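Chapter 8
Containers and the Clear Work Surface

Every packing operation, large or small, begins with a container and a place to set it down. Students often hurry past this stage in order to reach the subject of packing itself. The present chapter asks them to slow down. The choice of a bin, its depth, and its position on the table affect all of the work that follows.

In the previous chapter we followed Serena Ferri through the receiving area of the Stalgate warehouse, where nearly 2000 small items are sorted on a Monday. We now turn to the packing tables. An open-topped bin is the usual container at this stage, as it can be filled from above and checked at a glance. A deep bin holds more, but its contents are harder to see, especially when the inside is dark. A light tabletop makes the outline of a dark bin easy to find. 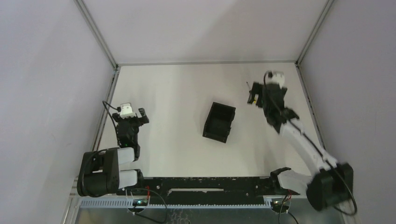 Where should an empty bin be placed before packing starts?
Near the center of the table, within easy reach, with clear space left on either side for the items waiting to be packed.

Evaristo Valentini, whose training notes from the Mutine plant are used throughout Part Two, advised new packers to set the bin down first and bring the goods to the table second. He also asked them to look inside each bin before use. A label or a scrap of paper left from an earlier order can easily travel out with the next one.

Section 8.1 deals with the size and shape of bins. Section 8.2 covers the order of filling – heavy items first, fragile items last – and Section 8.3 considers how a table should be cleared between orders. Key terms are listed on page 100.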